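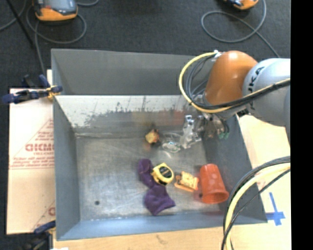
Brushed metal with curved scratches and cloudy stains.

Scratch Removers for Metal Sinks and Counters: Your Questions

Last updated 13 January 2019

Do scratch removers really remove scratches?

Mostly no. A scratch is a groove, and the only way to get rid of a groove is to take the metal around it down to the same level. The creams and pastes sold in small tubes can't do much of that. They polish the edges so the light catches them less. If that's all you want, fine, but the word on the label is "remover" and I think that's a stretch.

Which ones have you tried?

Prustinier paste, the Kaser kit with the pads, and Ullusetti spray. I used all 3 on an old brushed sink I didn't mind ruining. The paste made hairline marks harder to see. The kit did more, and also left a shiny patch in the middle of a brushed surface, so I traded one eyesore for another. The spray smelled of oranges.

But the before and after photos look amazing.

Look at the light. Move a lamp a couple of feet and any worn sink will look better or worse. Oil does the same trick. Wipe a little mineral oil on scratched metal, take the picture right away, and you have your "after." Come back when it has been washed with dish soap a few times and see what's left.

Can I just sand it?

You can, if the piece is solid metal with no coating. Find the direction of the grain and stay with it. Start with the finest pad you own and go coarser only if nothing happens. Circles are how most people wreck a counter. Try a spot under the drain board first.

What about cloudy stains?

Different problem, and often an easier one. Cloudiness can be hard water, old cleaner that was never rinsed off, or heat. White vinegar on a cloth, a rinse and a dry towel will deal with the first two. Heat marks are stubborn and I haven't found anything cheap that clears them fully.

Is the professional service worth it?

Domínguez Refinishing quoted me $200 for one sink. The result in their showroom was good, I'll give them that. I asked how long it would stay that way and was told "it depends on use," so I kept my money. For a long counter in a rented place, where a deposit is on the line, the sums may come out differently.

Does the lifetime guarantee mean anything?

Read it. The Kaser one covers the pads against "defects in manufacture." It says nothing at all about your sink.

So what do you do?

I leave it alone. A new sink shows every mark, and one that has been used for years shows hardly any, because they blend together. I have had mine for 9 years and I stopped looking at it a long time ago.

Related questions
Does baking soda clean anything?
Are copper pans worth the polishing?
Drain openers compared
Why your dishwasher tabs cost so much

3 comments

gritty_in_ohio
The Kaser pads are just sandpaper glued to foam. Bought the same grit at the hardware store and it worked the same.

sinkorswim
Disagree on the paste. Used Prustinier in October on light scratches and I'm still happy with it. Deep ones, no.

tinlid100
Does the vinegar thing work on aluminum? Mine went dull after I tried it.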